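チェスの駒の並べ方と片づけ方

2020年8月

このページでは、チェスの駒を最初の位置に並べる方法と、遊んだ後の片づけ方を説明します。私は日本語が母語ではありませんので、少し固い文章になるかもしれません。

用意するもの
・チェス盤と駒。駒は全部で32個です。
・駒を入れる浅い箱
・テーブルクロス(すべりにくい布がよいです)

並べ方
1. 盤の向きを決めます。すわったとき、右手前のマスが白になるようにします。緑と白の盤でも同じです。
2. 四つの角にルークを置きます。その内側にナイト、次にビショップを置きます。
3. 残った真ん中の2マスにクイーンとキングを置きます。白のクイーンは白いマス、黒のクイーンは色の濃いマスです。
4. 前の列にポーンを8個ずつ並べます。

私はいつも、黒を全部並べてから白を並べます。両方の色を一度に持つと、ルークとビショップをよくまちがえました。白い駒は箱に入れたままにして、少しずつ盤に出します。箱は盤のすぐ近くに置くと、手が遠くまで動かなくてすみます。
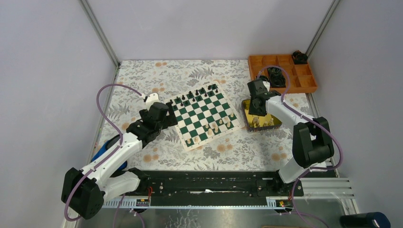
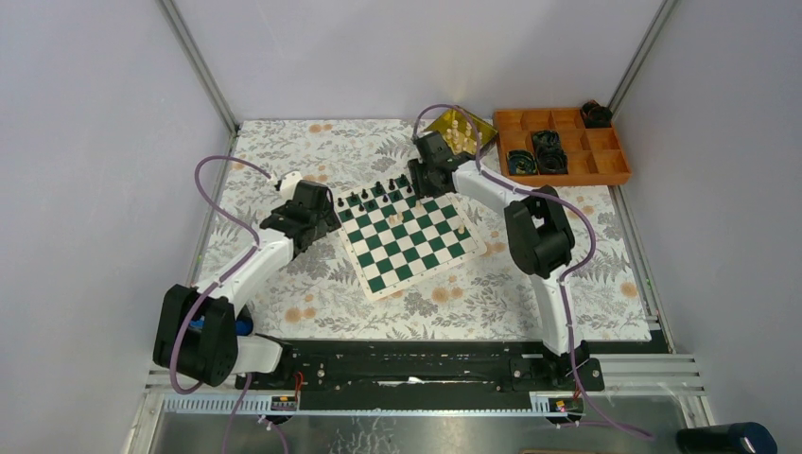
片づけるときは、先に背の高い駒を箱に入れます。ポーンは最後に、すきまに入れてください。色は混ぜないほうが、次に並べるときに楽です。

箱は、私はAvbyという店で200円のものを買いました。ふたはありませんが、十分に使えます。Lakuraの568円の箱も試しましたが、深すぎて、底のポーンが取りにくかったです。

盤がよごれたときは、かたくしぼった布でふいて、よくかわかしてから駒をのせてください。底にフェルトがついている駒は、ぬれた盤に置くとフェルトがはがれることがあります。はがれたときは、木工用の接着剤を少しだけつけて、一晩待ちます。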